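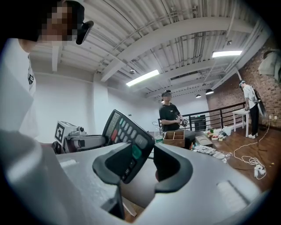
Hallo zusammen, ich habe ein Problem mit der Schätzung der Greiferpose und komme seit zwei Wochen nicht weiter. Wir nehmen Demonstrationen mit dem Handgreifer auf, die Kamera sitzt am Gerät, und daraus rechne ich mit visuell-inertialer Odometrie die Trajektorie. Danach wird sie in das Koordinatensystem des Roboterarms transformiert, dafür benutze ich den quadratischen Marker auf dem weißen Würfel neben der Armbasis. In den meisten Episoden ist das Ergebnis gut. In Episoden, wo das Gerät mit den Tasten schräg zwischen den Fingerspitzen und nahe vor der Kamera ist, springt die Pose aber plötzlich, und die Policy lernt dann diesen Sprung mit. Der Fehler am Ende der Episode beträgt bis zu 42 mm. Meine Vermutung ist, dass der Tracker zu viele Merkmale auf dem Tastenfeld findet, also auf einem Objekt, das sich mit dem Greifer bewegt und nicht mit der Welt.

Verwendet wird Zervas in der Standardkonfiguration, die Umrechnung macht ein eigenes Skript. Hat jemand von euch dieses Verhalten schon gesehen? Entschuldigung für mein Deutsch, es ist nicht meine Muttersprache, ich hoffe, alles ist verständlich.

Geschrieben von knickarm_ost, 28. Juni

---

pfadplaner

Dein Deutsch ist völlig in Ordnung.

Zur Sache: Ja, klassisch. Tasten haben viele harte Ecken auf kleiner Fläche, da stürzt sich jeder Eckendetektor drauf. Wenn das Objekt im Griff ist, bewegt es sich relativ zur Kamera kaum, und der Tracker glaubt, du stehst still. Die IMU sagt etwas anderes, und irgendwann kippt der Filter. Maskierst du den Greifer überhaupt?

---

knickarm_ost

Danke. Ja, der Greifer ist maskiert, das graue Gehäuse und die beiden schwarzen Finger. Die Maske ist statisch, ich habe sie einmal gezeichnet und benutze sie für alle Aufnahmen. Das Objekt zwischen den Fingern ist natürlich nicht in der Maske, weil es jedes Mal eine andere Form hat.

---

pfadplaner

Dann vergrößere die Maske nach oben, über den ganzen Bereich zwischen den Fingern. Kostet dich ein paar Merkmale, ist aber robust.

---

tf_baum

Da würde ich widersprechen. Wir haben bei Flenden genau das probiert. Sobald die Leute nah an eine Tischplatte herangehen, bleibt mit der großen Maske fast nur noch Tischfläche ohne Struktur übrig, und dann verliert der Tracker ganz. Vorher hatten wir Sprünge, nachher hatten wir abgebrochene Episoden. Ich weiß nicht, was mir lieber ist.

Außerdem sehe ich noch ein anderes Problem: In dem Raum stehen drei Leute. Die bewegen sich doch auch. Woher weißt du, dass es die Tasten sind und nicht die Person im schwarzen T-Shirt in der Mitte?

---

pfadplaner

Abgebrochene Episoden sind mir immer lieber. Die kann ich wegwerfen. Einen Sprung mitten in der Trajektorie muss ich erst finden.

---

knickarm_ost

@tf_baum: Das ist eine berechtigte Frage. Ich habe gestern die Inlier des Trackers für 15 fehlerhafte Episoden gezeichnet. Auf den Personen liegen sehr wenige Punkte, und diese werden meistens schnell verworfen. Auf dem Tastenfeld liegen sie dicht und überleben lange. Ich habe auch gedacht, dass die Lampen an der Decke das Problem sein können, wegen der Belichtung. Aber die Kanten von den Leuchten und das Wellblech werden gut und stabil verfolgt, das hilft sogar.

---

graupunkt

Kurze Frage dazwischen: Wie oft siehst du den Marker in einer Episode? Wenn du ihn nur am Anfang für die Registrierung benutzt, verschenkst du viel. Man kann jede Sichtung als Faktor in den Graphen stecken und offline neu optimieren. Dann ist der Sprung nach der nächsten Sichtung korrigiert.

---

knickarm_ost

Nur am Anfang, ja. Ich habe nicht daran gedacht, dass man ihn später noch einmal benutzen kann. Das Skript ist von unserem alten Projekt Tralitz übernommen, und dort war der Marker nur zum Start im Bild.

---

tf_baum

Vorsicht damit. Ein einzelner planarer Marker unter flachem Winkel hat die bekannte Mehrdeutigkeit in der Rotation, da gibt es zwei Lösungen, die fast den gleichen Reprojektionsfehler haben. Wenn du die falsche als harten Faktor einträgst, ist die Trajektorie schlechter als vorher. Entweder robuste Kostenfunktion oder nur Sichtungen nehmen, bei denen der Marker groß genug und einigermaßen frontal ist. Und prüf bitte, ob der Würfel wirklich fest ist! Bei uns hat einmal jemand den Marker beim Putzen verschoben, und wir haben eine Woche lang die Handkamera neu kalibriert.

---

graupunkt

Stimmt, ohne Gating würde ich es auch nicht machen. Mit der IMU hast du aber die Schwerkraftrichtung, damit fällt die falsche Lösung in den meisten Fällen sofort raus.

---

pfadplaner

Ihr repariert hinterher, was man vorne vermeiden kann. Dynamische Maske: Objekt zwischen den Fingern segmentieren, pro Bild, fertig. Die Segmentierung läuft sowieso offline, Rechenzeit spielt keine Rolle.

---

tf_baum

Für ein bekanntes Objekt gerne. Für beliebige Gegenstände vom Tisch läuft die Segmentierung bei jeder zweiten Verdeckung weg. Flasche aus klarem Plastik, viel Spaß. Wir haben uns das einen Monat lang angesehen und dann aufgegeben.

---

pfadplaner

Auf einer klaren Flasche findet der Detektor auch weniger Ecken. Das Problem sind doch gerade die Objekte mit viel Textur, und die lassen sich gut segmentieren.

---

knickarm_ost

Ich habe jetzt beide Vorschläge getestet, soweit es in der Zeit möglich war.

Erstens die größere Maske. Die Sprünge sind weg, aber 2 von den 15 Episoden brechen ab, in beiden Fällen sehr nah am Tisch. Also haben pfadplaner und tf_baum beide ein bisschen recht.

Zweitens der Marker als Faktor mit Huber-Kosten und Prüfung gegen die Schwerkraft, mit der alten Maske. Der Fehler am Ende ist deutlich kleiner, aber in der Mitte bleibt die Trajektorie schlecht, wenn der Marker längere Zeit nicht sichtbar ist. Für das Training ist das nicht genug, weil gerade in der Mitte das Greifen passiert.

Die Kombination habe ich noch nicht gerechnet. Die Segmentierung pro Bild möchte ich im Juli versuchen, vorher habe ich keine Zeit dafür.

---

graupunkt

Schau dir auch an, ob du Punkte verwerfen kannst, deren Bewegung nicht zur IMU-Prädiktion passt. Zestberg hat dafür in der Konfiguration einen Schwellwert, der ab Werk sehr großzügig steht. Ob Zervas etwas Ähnliches hat, weiß ich nicht.

---

knickarm_ost

Es gibt einen Parameter für das Chi-Quadrat-Gating, aber bei mir war er ausgeschaltet. Ich habe das nicht selbst gemacht, er steht so in der Datei von Tralitz. Ich schalte ihn ein und rechne alle Episoden über Nacht neu, dann schreibe ich hier die Ergebnisse.

---

tf_baum

Leg dir vorher die alten Trajektorien beiseite, damit du vergleichen kannst. Und poste dann bitte auch den Schwellwert, den du am Ende nimmst, den suche ich für unsere Aufnahmen nämlich auch noch.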